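Gathering Examples by Hand
Notes to go with the third session, Teaching Machines by Showing
Hawi Berhe

Welcome back, everyone. Last time we talked about what a learning system does with its examples once it has them, and I promised we would get to the part I like best, the slow and slightly sweaty business of making them in the first place. Please read these notes before you come to the lab, and bring a snack, as we always run over.

What counts as one example

For our purposes an example is one complete try at one small job, from the moment the hands start moving to the moment they come to rest. We call it a take. A take has three parts: what the cameras saw, how the grippers moved, and a short plain sentence saying what the person was trying to do ("pick up the cloth and lay it flat on the bed"). Leave out that sentence and you will be very sorry in a month - I have sat through whole evenings of old takes from the Habte set trying to guess what I had meant.

Working with hand-held grippers

You will hold the grippers yourself and do the job with them as if they were your own clumsy fingers. It feels odd at first! Most people grip the handle far too hard and get a sore thumb, so let your shoulders drop and go a bit slower than you would at home. Cloth is our first subject because it is so wonderfully badly behaved. A block looks like a block whichever way you set it down, but a cloth never falls the same way twice, and a system that has met only one kind of crumple will be lost when it meets another.

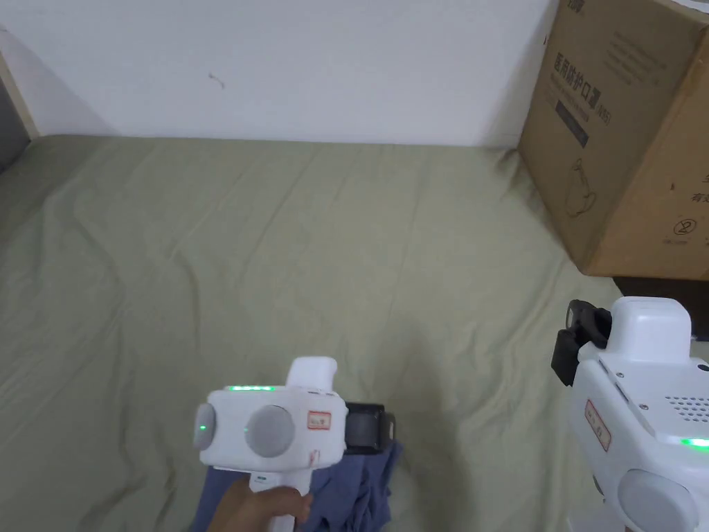

Start each take from a fresh crumple. Lift the cloth, let it drop, and leave it where it lands, even if it lands somewhere annoying (the annoying ones are worth more to us than the tidy ones). Keep your free fingers out of the jaws. If you fumble the grasp, carry on and try again within the same take, and write "regrasp" in your notes. I would much rather have an honest fumble and a recovery than a deleted file.

What to vary and what to leave alone

Students often ask whether they ought to clear the room first. My answer is no, within reason. People's bedrooms have boxes and bottles and odds and ends in them, and a system trained only in a bare room has a hard time when it goes visiting. The Mevcombe set has 698 takes, and when we went through them we found that 51 had to be thrown out, nearly all for the same dull reason: the person had begun moving before the recording started. Clutter did not spoil a single one.

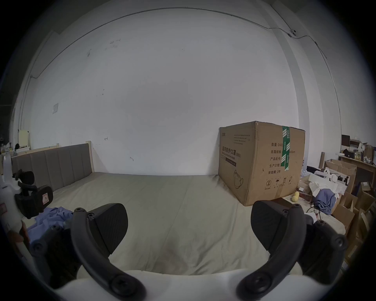
So change where the cloth begins, which side you come at it from, and how high you lift it. Leave the camera mounts alone once they are tightened, and open the jaws fully before you begin, so that every take starts from the same hand position. When you are tired, stop. Tired takes all look alike, and you will catch yourself making the same little scoop over and over.

For next time

Each pair should record 48 takes, split evenly between the two of you, and hand in the notes sheet with them. Watch at least a few of your partner's takes all the way through and talk over anything that puzzles you. Files go in the Siltano folder by Sunday, please, with both your names on the sheet.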